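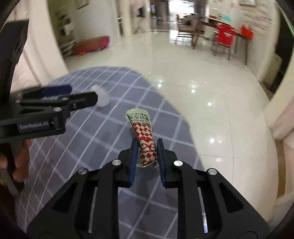

November, equipment plan, second pass. Money first. 2654 left on the line after Fabian's order from Havwood went through, has to last to the end of the quarter. Main spend ought to be finger pads, not another pair of grippers, whatever Severino says. The ribbed dark blue ones are what we have on now and the sachets are what worries me: thin glossy wrapper, crumpled at the ends, narrow enough to sit between the jaws with very little pad either side. If we're going to do packets all winter I want spare pads in the drawer before we start and not a fortnight after. Olaia to ask Tonilville for a price on a softer grade, same fitting.

Quotes so far
Pivbridge: 636 for the pad and pin set, delivery extra, they won't say how much extra untill we give a postcode. Sent it at half four.
Tonilville: nothing yet. Chase.
Havwood: can do it but only as a full jaw assembly. No.

Maeve wants a second tablecloth in the budget, plain, so we have one without lines to compare with. Cheap, just do it out of sundries. Also a box for the small stuff, things are living in carrier bags.

Item list for the table needs widening before we buy storage. Packets and little bottles are fine for now, on their side is how I'd like most of the bottles as the caps give you something to aim at. The small white one with the nozzle is a good size, get more like it. Macarena has a list of 31 things from the corner shop, I've crossed out the glass.
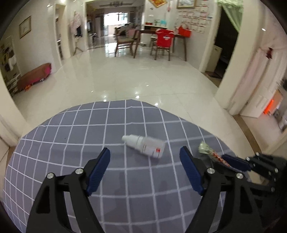 To buy, in order
1. Pad and pin set, 2 of, if Tonilville come in under Pivbridge then from them
2. Plain cloth
3. Lidded boxes, stackable
4. Shop items, Macarena's list minus glass
5. Second pair of grippers, NOT this quarter. Severino to write half a page on why if he still wants it in the next one

Need Fabian to confirm whether delivery comes off our line or the general one. Last time it was ours and we only found out after. Ring Pivbridge before ten tomorow, ask for Zabala discount code, Olaia thinks it still works.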